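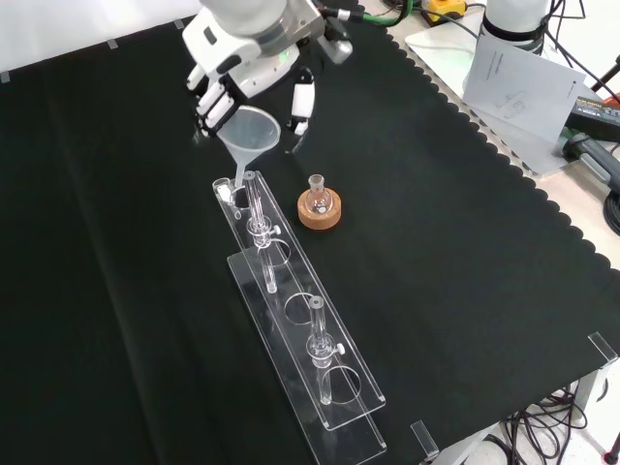

Rasa Butkienė wrote in to ask whether she has to buy a new phone, given that hers tells her storage is full every time she tries to take a picture of her grandkids. No, Rasa, I really don't think you do! Most phones that complain like this have years left in them, and an evening of tidying will usually put things right. I've done this for myself, for my mother and for half my street by now, so let me walk you through it the way I do it at the kitchen table.

Before you start

Plug the phone in, connect to your home Wi-Fi and make yourself something warm to drink. Menu names differ a little from one phone to the next, so if yours says "Device care" where I say "Storage," don't worry, you're in the right place.

Step 1. See what is taking up the room

Open Settings and tap Storage. Give it a minute, as older phones like to think about this for a while. You'll get a list with photos, apps, videos and so on. Write down how much free space you have now (it's very satisfying to compare later).

Step 2. Clear out the apps

Go through your apps and remove any you haven't opened since last August or so. I found 6 shopping apps on mine, all from stores I had ordered from exactly once. If an app keeps things you care about, such as notes or voice memos, save those somewhere else first — removing the app can take them along with it.

Step 3. Look in the chat folders

This one surprises people. Every funny video from the family group may be saved on your phone, sometimes twice. Open your messaging app, find its own storage page in the settings, and sort by size. My mother had more than 200 videos in there, and she wanted to keep 5.

Step 4. Move your photos

Copy them to a computer with a cable, or to whichever online backup you already use. Then open a few of the copies, old ones and new ones, and make sure they look right before you delete anything from the phone. Be careful with online backups that stay in sync: deleting a picture in one place may delete it in the other. Look for a button called "Free up space" and use that one.

Step 5. Empty the trash

Deleted pictures often sit in a trash folder for weeks and still take up room. Open your gallery, find Trash or Recently Deleted, have one last look through it and empty it. Then restart the phone and go back to the Storage page to see your new number.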